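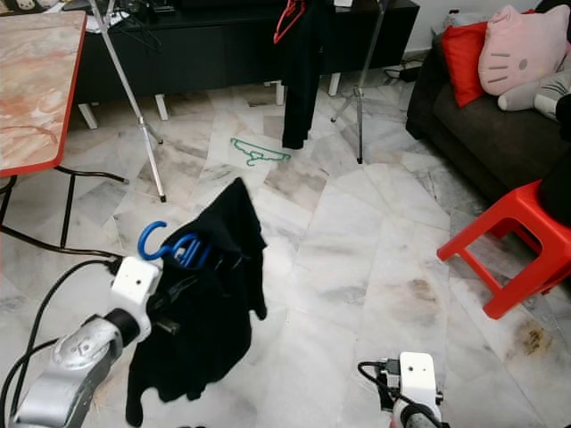
Black garment on a blue plastic hanger.

New second-year module in translated fiction

Thu 4 June
By the English Office, Dranus College

Print this item | E-mail this item

Second-year students choosing their options for the autumn will find one new title on the list. Reading in Translation runs for the first time next term and is open to anyone who has passed the first-year introduction to prose, whether or not they are taking a language.

All the set texts are read in English. The module looks at how a novel changes when it moves between languages, who decides what gets translated, and what a reader can fairly say about style when the words on the page belong partly to someone else. Students who do read another language may bring in the original for their essays, but there are no extra marks for doing so.

There are five set books. The longest is Saithong, a family novel of 576 pages which takes up the three weeks before reading week. Students are strongly advised to start it over the summer. The other four are short, and two of them are read in a pair of competing translations, one old and one recent. Copies of everything will be in the Sellow Library short loan section by the start of term, and the bookshop has agreed to order in the paperback of Saithong.

Teaching is by one lecture and one seminar a week. Lectures are in the Sellow Building and will be recorded. Seminars are not recorded, and attendance is taken in the usual way. 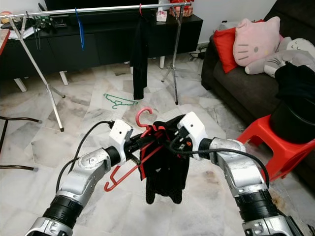 Red plastic clothes hanger.

Assessment is by two essays. The first is 3,000 words and compares two versions of the same passage, chosen from a list given out in week four. The second is 4,000 words on a question agreed with the seminar tutor, and must deal with at least two of the set books. There is no exam. Students who prefer to be examined should look at the nineteenth-century option, where the paper still counts for half the mark.

The module was approved in March after students on the course asked for more writing from outside Britain and the United States. It replaces Travel Writing, which will not run next year. Anyone who had put Travel Writing on their early choices form needs to fill in a new form, as choices are not carried over.

There are 40 places. If more people apply, places will be given first to students going into their second year, then to third-years with a free option. Part-time students can take the module in either year of their second stage.

Choices are made on Gultik, under My Options. The full reading list is on the same page. Questions about prerequisites should go to the English Office and not to the library desk.

Related items
Options forms: how to change your choices
Summer opening hours at the Sellow Library
Nineteenth-century fiction: revised reading list
Second-hand set texts wanted
Joint honours students: who your tutor is next year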